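Moscombe duck hunters get their early start back, and a good breakfast with it

There was a fair bit of smiling in the gravel lot at the Muner Marsh boat ramp this September, and most of it came before the sun was anywhere near up. After two seasons of late openings and low water, the Moscombe Wildfowlers have their old early start back on the marsh, and the members who turned out for the first morning seemed as pleased with the company as they were with the shooting.

The change is a simple one. For two years the gate at the ramp stayed locked until seven, so anyone wanting to be set up by first light had to carry decoys in along the dyke on foot, and that is a long, muddy walk for a person with a bad hip or a young dog. Now the gate opens at half past four on hunting mornings, and boats can be in the water well before the birds begin to move. 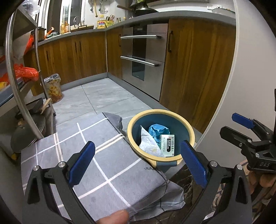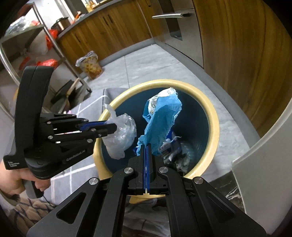
By Tsion Berhe
Outdoors, Moscombe and district

I drove out in the dark with a thermos between my knees and got there at a quarter to five, thinking I'd be early. I wasn't, not by a long shot! The row of trucks already reached back past the cattle grid, and somebody had a camp stove going on a tailgate with bacon in the pan. The club put the turnout at 87 hunters over the opening weekend, its best in years, and there was still plenty of elbow room once everyone had spread out among the reeds.

The water has a lot to do with it. The marsh filled nicely over the spring, and the shallow bays along the north side, which were cracked mud last year, are holding enough to float a canoe again. Mallards and teal were working those bays from the first grey light, with a few wigeon whistling about higher up. The wind was light to begin with and the birds were wary of it, circling two or three times and sliding off toward the lake, but a breeze came up after eight and things got a good deal livelier.

I shared a blind with a father and his teenage daughter, who was out for her first season after finishing her safety course over the winter. She missed her first few (we all did our share of missing, and I'll leave my own tally out of the paper), then folded a drake mallard cleanly over the decoys and could hardly sit still afterward. Their old Lab brought it back through the reeds at his own pace, stopping once to have a look at somebody else's decoys. The limit on the marsh is six ducks a day, and from what I saw at the ramp most people went home with fewer and didn't mind a bit.

A word about the parking, as it came up more than once over coffee. The grassy strip opposite the ramp belongs to the Mac an tSaoi family, who have been very good about letting hunters cross their bottom paddock for as long as I can remember. They are happy for that to go on, but they do ask that trucks stay off the grass when it's soft and that the paddock gate be shut behind every vehicle, even when another one is coming right along. There are heifers in there until the snow.

Hunters are also asked to pick up their empty shells and to take their blinds down at the end of the season. The club will have a trailer at the ramp after the last weekend for anyone with old boards or wire to get rid of, and a few extra hands to help with loading would be very welcome.

The early gate is on trial for this season only. The district will look at it again over the winter, and members who want it kept are encouraged to fill in the card in the box beside the sign-in book, with their hours on the water and the birds they took. The cards take a couple of minutes and the pencil is on a string.

Sign-in is required each morning, and the gate is locked again an hour after sunset. Boats left at the ramp overnight should be tied well up the bank, as the water has been coming up a little after rain.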